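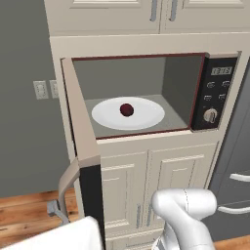

I finally sat down and did the budget for my kitchen robot project, and I had way more fun with it than anyone should have with a spreadsheet!

My plan last winter was simple. Save up, buy an arm, put it in the kitchen, teach it to deal with the microwave. Then the quote from Wiltik came back at $1,519 for the small arm, and that was before the gripper (another $577) or anything to bolt it all down to. I can live with those numbers, but I can't live with buying the wrong thing at those numbers. So the arm is on hold until spring and I'm doing all the work in simulation first – plates, fruit, cabinets, the whole lot.

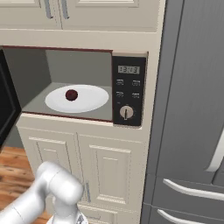
Microwave open, plate and fruit inside, arm still down by the lower cabinets.

The kitchen model came in a scene pack called Girkside, $133 for the lot, and I'd buy it again tomorrow. The big thing I wanted out of it was reach. My counters at home are a fixed height and the microwave is built in, so whatever I order has to get up there and past an open door. Trying that on a screen first costs me an evening, and a return shipment would cost me a lot more (ask me about the Clemex rail I had to send back in January). 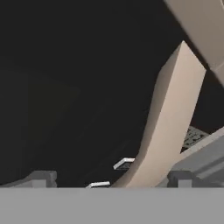 A close-up view from the same kitchen. Pretty dark in there!

Cameras are the other line on the sheet I keep rewriting. I had put down one good one and called it done. Now I've got two cheaper ones penciled in, one looking at the whole kitchen and one down near the fingers, plus a little money for a lamp.
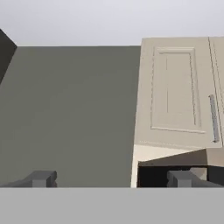 I've also moved the gripper up the list. It used to be the thing I'd get with whatever was left over, and now I want to pick it first and choose the arm to suit. Hordiienko has a wider one that I like the look of, though I'm still waiting to hear what the spare fingers cost. I'm putting five sets in the budget, knowing me.

Still to price: a power supply, mounting plate, cable covers, and a stack of plates I don't mind breaking. If you've mounted an arm near a built-in microwave, leave me a comment and tell me what you stood it on.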